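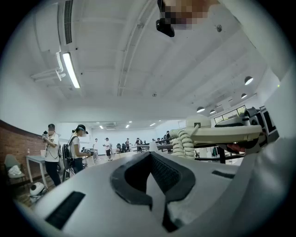

White casing with black jaw pad and coiled cable.

About Eskola

Eskola is a private evening school for adults who wish to study bookkeeping, office practice and business writing. The school was founded by Hannelore Voß and is now led by Rhona Cairns. Courses last eight weeks and are taught in small groups -- most students hold a day job while they study. New courses open each February. Questions on fees and entry may be sent to Keabetswe Mtshali in the admissions office.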